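Old office PCs get one more look inside at Cakden

2019-12-03

The repair workshop at Cakden has taken in over 500 desktop computers from offices in Irkasen, and has begun the unglamorous business of finding out what is in them.

The machines were handed over when the Seneviratne building changed its office equipment in March. They had spent the months in between in a storeroom, stacked 8 high, along with a quantity of keyboards that the workshop had not asked for and has been given anyway.

Sorting goes by the case. Each tower is laid on its side on a metal table, the side panel comes off, and the contents are noted down: memory, graphics card, drives, and whatever previous owners left behind. Paper clips have done well so far.

Drives get the most attention. Every one is wiped before a computer goes anywhere else, and those that refuse to be wiped are drilled – a job for which the workshop has never been short of offers.

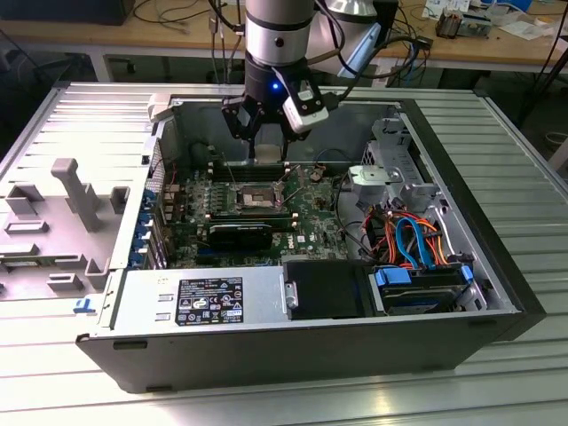
What happens next

So far 140 towers have been through the first check. The ones worth keeping will be cleaned, given matching memory where it can be found, and passed to the Jidia reading rooms, where the present computers take long enough to start that regulars switch them on and then go to choose a book.

The rest will be stripped for parts. Cables are being kept in crates by type, at least in theory, and the workshop would like it known that it has all the mouse mats it needs.

The first 3 computers are due at Jidia before the end of the month. Residents with old desktops of their own can bring them to the Cakden side entrance during opening hours – monitors by arrangement only, and no printers.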